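Reltano 6 Released With New Panel Editor and Faster File Search
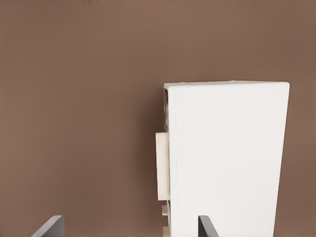
Reltano 6, the latest version of the lightweight desktop environment, was released on March 23, 2020, after 14 months of development. Lead developer Samira Obeidat announced it on the project's mailing list.

The biggest change is a new panel editor. Launchers, clocks and menus can now be dragged between panels, and a layout can be saved to a file and loaded on another computer. Old panel settings are converted at first login.

File search has been rewritten by Faustino Olvera and now uses an index called Trernau. Indexing is off by default and can be turned on for single folders under Settings > Files. The old search tool, Quintero, is still in the package but will be dropped in the next version.

Other changes include better support for mixed-resolution monitors, a night color option in the system menu and fixes for 631 reported bugs. The login screen no longer freezes when a second keyboard is plugged in.

Source code is available from the project's download page. Packages for Iltow Linux are in the testing repository and should move to stable in April. Users of version 5 can upgrade without removing the old packages first.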